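A Visit to the Open Day at the Girkby Paper Mill

The Girkby mill opens its gates to the public once a year, and this year the date was June 5, 2025. I had tried to get in last May for a trade visit and was told to wait for the open day like everyone else. Tickets were free but had to be booked. The parking lot is on the far side of the river, so allow 20 minutes for the walk over the footbridge.

The tour starts in the pulp hall. Bales of waste cardboard come in from the Janditz depot and go up a conveyor into a vat of warm water, where they are stirred until the fibers separate. Staples, tape and plastic windows are screened out lower down. The smell is like wet cereal and you stop noticing it quickly.
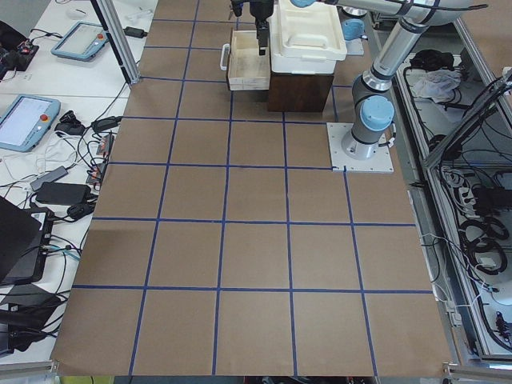

From there we went up a steel staircase to look down on the paper machine. It was built by Afridi and has been rebuilt twice, most recently with new drying cylinders. The wet end is the loud part, and the guide gave us earplugs and mostly pointed. The web goes in as gray soup and comes off the last roll as dry brown paper – the whole trip takes less than a minute. A board at the end of the walkway listed the reel on the winder as number 733 for the year, weighing 2,432 pounds.

The mill makes two main grades. One is a plain wrapping kraft, and the other is a heavier sheet sold under the name Faline, used for box liners. We were handed samples of both and told to tear them in each direction. The Faline tore straight one way and wandered badly the other, which the guide put down to the way the fibers line up on the wire.

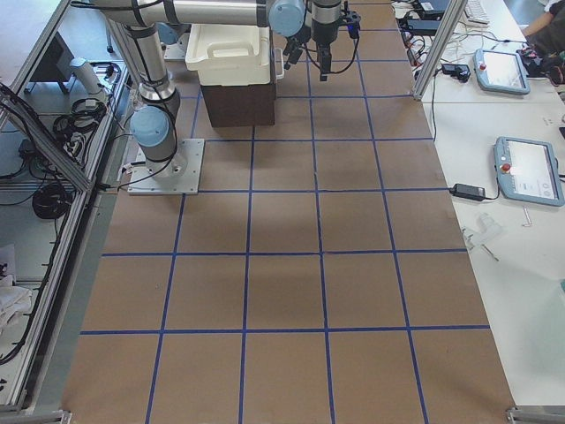
Brown stock takes up most of the order book, and a fair share of it never becomes a box or a bag. The mill sells short rolls and offcuts from a side door, and people buy them for floors, benches and pattern cutting. A brown surface also shows a marking well. Dark blue tape laid out in squares stands out clearly on it, and you can find your row and column at a glance. I paid for a short roll of the 50-inch kraft and carried it back over the bridge.

Lunch was in the canteen. Soup and bread were fine, coffee was weak. The afternoon slot covers the water treatment plant, and I would skip it unless you like settling tanks. 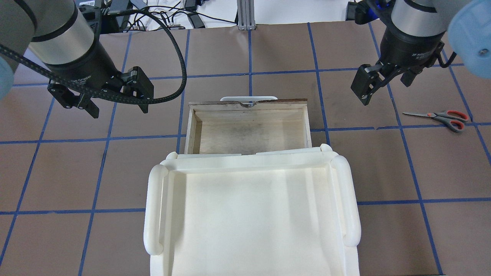 Blue tape lines on a brown work surface.

The shop closes an hour before the gates do, and it takes cards only. Booking for next year opens in the spring through the mill office.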